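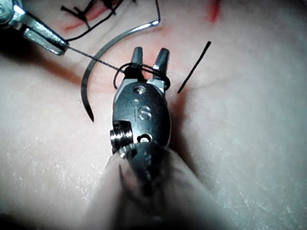

**Progress report, second period: evening skills sessions for theatre staff, Plolley site**

Prepared for the Naseri fund by Pouran Zamani

You asked for a short account of what the grant has paid for since the last report and whether I think it is working. The first part is easy. On the second I am less sure than the application was.

**Attendance**

We have 35 people on the register. That figure looks healthy and I would ask you not to lean on it. It includes anyone who signed up in the spring, and several of them have not been back. The early slot, at half past five, clashes with handover, and people arrive late or leave before the end. I raised this when the timetable was drawn up and was told it would settle down. It has not. From November we are moving to seven o'clock.

**Spending**

- Room hire: as budgeted.
- Practice materials: over by £586. We reordered twice, having planned for each pad to last a full term.
- Tutor fees: under, but only because 3 sessions were cancelled and have yet to be made up.
- Linix booking system: paid in full for the year.

I would not choose Linix again. It sends reminders to people who have already cancelled and none to those on the waiting list. Our administrator now keeps a second list on paper, and the paper list is the one we trust. The supplier says an update is coming - they said the same in the summer.

**Does it help?**

The feedback forms say yes. Nearly everyone ticks "useful" or "very useful", as they tend to at the end of a free evening with sandwiches. The forms do not ask whether anyone can do something afterwards that they could not do before, and we have no measure from the start of the course to compare against. The Jadadard evaluation plan promised one. It was dropped when their contract was cut back, and the target of 100 per cent satisfaction was left standing in its place. I don't think that target tells you anything.

Two tutors have started keeping their own notes on each learner. These are patchy, and the two of them mark quite differently, but I have found them more helpful than the forms. One records a clear gain for people who come every time and very little for those who drop in. I would like to see that repeated before anyone puts it in a newsletter.

**Next period**

1. Make up the cancelled sessions before taking new bookings.
2. Clear the register of people who have stopped coming.
3. Agree one marking sheet for all tutors and use it at the first and last session.

The proposal to open a second site has been put to me again. I can't support it on what we know now. If the fund wants to go ahead anyway, please treat it as a separate grant with its own budget, so that the overspend on materials does not get carried across.

I need a decision on the £586 before the next order goes in.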